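About Hendance Engineering

Hendance is a civil and structural engineering office in Traltbridge, and we love what we do! We design the things most people drive over or walk past without a second look: culverts, small bridges, retaining walls, parking lots that drain the way they should. We opened with two desks and one very slow plotter. Today there are 42 of us, spread over two floors of the old Fawzy Building on the river side of downtown.

Most of our work comes from towns and counties within a couple of hours' drive. Last year we finished 227 projects, and a good many were small ones (a footbridge behind a school, a loading dock that had started to sink, a storm drain that never did line up with the street above it). We're happy to take those jobs. A small job gets a licensed engineer on site just like a big one does, and we'll come back out if the contractor has questions halfway through.

The biggest thing on our boards right now is the Pendora Road crossing, a three-span replacement bridge with a separate path for bikes and walkers. Our survey crew set the first control points in January, in some truly awful mud, and the design team has been at it ever since. It's the kind of project many of us went to school for, and you can hear it in the hallway!
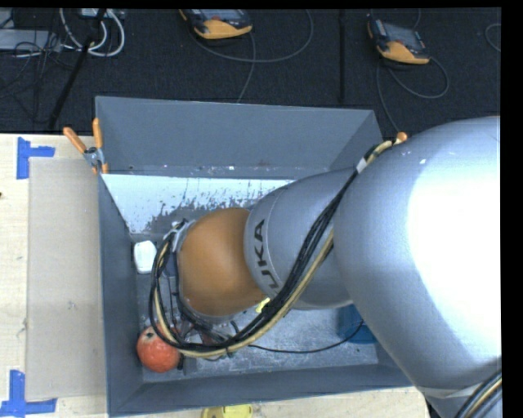

Robot arm at a gray bin.

We hire for the long run. New graduates start in structural, site or survey, then spend time with the other two groups before they settle in. We pay for exam fees and review courses, and we give study days too. Half the people now leading groups here started with us as interns, and they remember what it was like to be handed a red-marked drawing set in the first week.

Our drawing archive goes back a long way, with 2,343 sheets from the county's older road and bridge work. If you own a property in the area and want to know what's buried under it, give the front desk a call. We may well have the sheet, and we enjoy digging it out.

The office is open Monday through Friday, 8 to 5. Parking is behind the building, and the door on that side has the ramp. Come on in and say hello!

Page updated May 2018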